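Basin Wipe Fault: Frequently Asked Questions

We get the same questions every week about the wrist fault on the Kaddale units and the hold that followed it in March. The answers are collected on this page so that site leads and trial customers are working from the same information. If your unit runs a task other than surface cleaning, you can keep using it as before.

What was the fault?

During the sink task, the right wrist lost its force reading and the controller kept using the last good value. The arm believed it was pressing lightly when it was pressing hard. It pushed a cloth into the back of a countertop until the shoulder current limit tripped. The limit is set as a backup and it did its job, but it tripped late.

Was anyone hurt?

No. The operator was outside the tape line and used the stop button. The vanity was pushed back against the wall and its rear edge chipped. That unit was replaced.

Which part of the task is affected?

Any stroke where the hand holds a cloth against a hard surface. The back ledge and the area beside the faucet are the worst places, as the arm is close to full reach there and small errors turn into large forces. Wiping down inside the bowl can also set it off, but we have seen that less often.

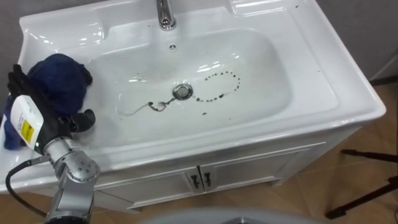 Plerkance Field Robotics — Reliability and Safety Desk

How do you test for it now?

We put dark marks in the bowl near the drain and run the full wipe with a cloth in the gripper. The marks give the planner a reason to go back over the same spot, and repeated passes were what exposed the fault in the first place. A run that leaves marks behind is logged as a cleaning miss. It is only logged as a safety event if the force reading freezes.

What caused the reading to freeze?

A connector in the wrist. When the hand turned past a certain angle, the sensor lead pulled on its plug and the signal dropped for a moment. The software should have treated a missing signal as a stop. It treated it as no change. Both had to be fixed, and fixing only the connector would have left the same hole for the next loose plug.

What has changed?

The lead now has a longer service loop and a locking plug, made for us by Conaser. The controller stops the arm after 8 missed readings in a row. It also refuses to start a wiping task if the wrist check at power-up fails.

How much testing was done before the hold was lifted?

The target was 3,000 wipe cycles with no frozen reading. We stopped at 3,315 because the last batch was already under way when we passed the target. An earlier round ended at 2,000 when a plug came loose again — that was the old plug with the new lead, and we no longer allow that mix.
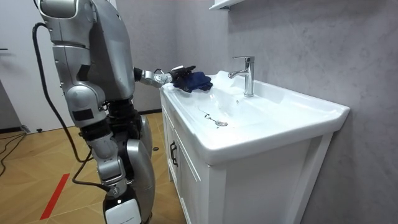 What should I do if my unit stops in the middle of a wipe?

Leave the cloth where it is. Press the stop button and wait for the arm to report that it is holding. Do not pull the hand away from the counter. Release it from the panel using the slow back-off command, then save the log before you restart. Restarting first overwrites the part we need.

Can I keep working if the stop clears by itself?

No. A stop for missed readings does not clear by itself on current software. If yours does, you are on an old version and should take the unit off wiping tasks until it is updated.

Does the floor tape still matter?

Yes. Stay outside it whenever the arm is powered, including during the wrist check. The distance was not changed by the fix.

Who does the retrofit?

Aryee handles it for trial customers. Bring-in slots are open every Saturday morning, and larger sites can ask for a visit. Send the unit's serial number and the most recent log with your request.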